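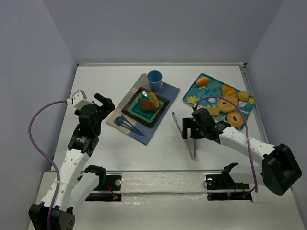 Numau Two-Arm Demonstration Table

Teach it breakfast. It will get around to lunch.

The Numau is a benchtop station for recording two-handed manipulation examples. An operator drives both arms through a task, the station logs everything, and your learning system gets something better to study than a simulator's idea of a croissant.

We sell it as one unit with one power switch, after years of watching labs build the same thing out of shelf brackets and optimism.

What you get

Two arms with parallel grippers and perforated white links
Camera mounted near the left arm's gripper, plus a fixed camera that sees the whole table
White tabletop with light gray walls on three sides, so your policy doesn't learn to navigate by the coffee machine
Recording software, with a foot pedal for start, stop and "throw that one away"
The pedal's third function gets the most wear.

The Bakery Pack

Ships with every table. Assorted pretend rolls, donuts and croissants, a floral tray, placemat, cup, plate, cutlery and metal tongs. The tongs are for the advanced tasks. Most operators try them on the first morning and go back to the fingers by lunch.

Our starter set has 1,512 recorded episodes of serving, clearing and rearranging, of which 1,085 are clean successes. The rest are labeled by what went wrong, and Elsa Hovland, who runs our data desk, will defend their usefulness at any length you like. Dropped buns have their own label. So does "right place, wrong bun."

Good to know

Episodes are saved with both arms' joint positions, gripper openings and all camera streams on one clock. Expect a new operator to need 14 practice runs before anything is worth keeping. Mortimer Castellanos in support needed 41 and has asked us to mention that he was using the tongs.

The table does not include a computer or a trained policy. Cables come in purple only. We bought a lot of purple.

Delivery and returns

Orders leave our Witberg workshop by freight, on a pallet, and need two people at the other end. The next batch goes out in August. Returns are accepted with all bread present.

Related: Nusby Kitchen Drawer Pack, spare gripper fingers, replacement pedal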